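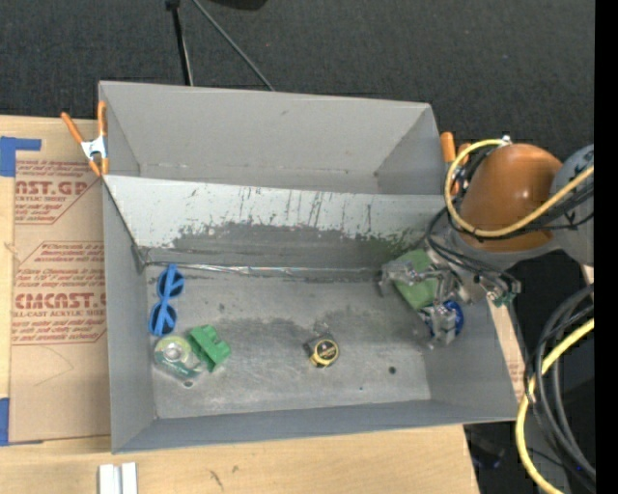
To: Droltine members list
From: Dong-geon Sung
Date: April 27, 2025
Subject: Re: Are machines ready for the stockroom?

On behalf of the Cornside office, I thank the Trotier delegation for its question, quoted here for members who joined the list after December.

> Our stockroom staff spend much of each shift sorting mixed
> returns by hand. Could a robot arm take over this work
> today, or should we plan for people through next year?

Our advice is to plan for people. In the Wumbei trial, an arm was given 300 picks from a bin of mixed small goods. It completed 253 without help. Of the other 47, nine ended with the item dropped outside the bin, and the rest were stopped by the operator.

Items such as sunglasses and tape dispensers are a fair test – they differ in shape, and they come to rest at awkward angles against the walls. An experienced clerk cleared the same goods in almost 66 minutes. The arm needed most of a day.

Delegations that wish to receive the trial report should write to this office. Requests for a site visit must be made separately.

Dong-geon Sung
Cornside office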